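Brorkell oil for wooden tables
Reviewed by Iwona Górecki, 24/04/2021

I bought a tin of the Brorkell table oil after the Rosilwood wax I had used for years went up in price. The tin cost me 11 pounds with delivery. It has a screw lid instead of the kind you prise off with a spoon handle, so it shuts properly between coats.

The instructions ask for two thin coats with a night in between. I did three, as our kitchen table gets wiped down after every meal and the end by the window had gone dull. It goes on easily with an old T-shirt. The smell is stronger than the wax and hung about until the next afternoon, even with the back door open.

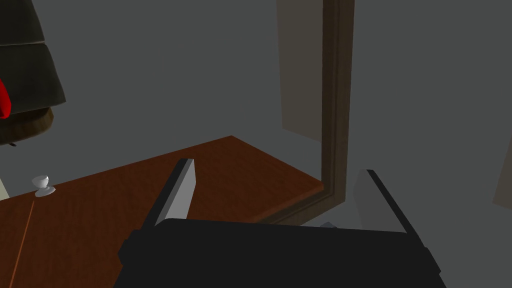
Drying time is where I would mark it down. The label says 6 hours and mine was still tacky at bedtime. My sister Ingegerd Haugen used the same oil on her sideboard last July and had no such trouble, so warm weather may help.

Spilt tea wipes off without a mark. A hot mug did leave a faint ring, but that went with a bit more oil and some rubbing. The colour came up slightly darker than with the wax, which I like and my husband doesn't.

There is over half a tin left. I'd buy it again, though I would wait for summer before doing the whole table. Four stars.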